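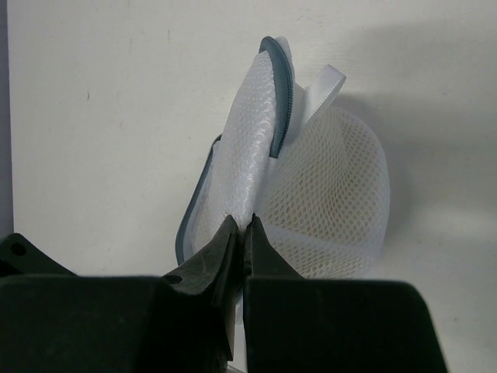
Dear members of the list,

The secretariat has now received comments from 6 member utilities on the draft position concerning microfibre release from domestic washing, and I am writing to set out how we propose to proceed before the text goes to the river basin authority in June. The draft deals with three matters: filters fitted to new machines, the sampling of treated effluent, and advice to households. On the last of these, several members asked that we say more clearly what we mean by a "wash bag". An ordinary mesh laundry bag, white netting with a zip and a grey-blue trim, is sold to protect garments, and its openings are far too wide to hold back fibres of the size we are discussing. The advice leaflet will therefore use the term "fibre-retaining bag" throughout, and the glossary will distinguish between the two.

On filters, the working group maintains its recommendation that all new domestic machines placed on the market should carry a filter with a mesh of 100 micrometres or finer. Two members would have preferred a stricter value. The group considered this at length and concluded that the evidence on blockage and on user behaviour is not yet sufficient to support it. The paragraph will include a commitment to review the figure once the results of the Prillari trial are available.

On sampling, I refer to the message from Mr Stöcker, reproduced below for those who joined the list after it was sent. His principal objection is accepted. The wording in section 4 will be amended so that grab samples are no longer treated as equivalent to composite samples, and the annex will give a minimum volume. We are less able to meet his second point. A separate limit for the Zindonen catchment would require a legal basis which the basin agreement does not at present provide, and the position paper is not the proper instrument for seeking one. The secretariat would be willing to raise it with the legal panel if at least one other member in the catchment supports the request.

Members are also reminded that the figures supplied for the annex must relate to the works as operated and not to design capacity. Two of the returns received so far appear to mix the two. Corrected tables should be sent in the usual format, with the name of the works in the first column and the population served in the second.

Comments on the revised text should reach the secretariat by noon on the last working day of the month. Please reply to the secretariat's address and not to the whole list, unless the matter is of general interest.

With kind regards,

Secretariat, Working Group on Diffuse Pollution
Ostermann Basin Association

----- Earlier message -----
From: Rüdiger Stöcker
To: Diffuse Pollution list
Subject: Draft position on microfibres, sections 4 and 5

> Dear colleagues,
>
> Thank you for circulating the draft. Pavix supports its general direction and has no comments on sections 1 to 3.
>
> Section 4 causes us some difficulty. As drafted, it would allow a works to report on the basis of single grab samples. In our own monitoring at Zindonen we took 200 samples over one operating year, and the results from grab samples taken in the morning differed widely from the composites for the same day. Fibre counts follow household washing habits, and a single sample says very little about the daily load. We ask that composite sampling be required, with a stated minimum volume, and that grab samples be accepted only for screening.
>
> Section 5 sets one guideline value for the whole basin. The upper Zindonen receives effluent from 1,460 households through a single small works, and for much of the summer the stream below the outfall has very little dilution. We should like the paper to call for a separate and lower value for catchments of this kind.
>
> I would be glad to supply the monitoring data to the secretariat on request. The laboratory method is described in the note we sent last year, and it has not changed.
>
> Yours faithfully,
> Rüdiger Stöcker
> Pavix, Water Quality Department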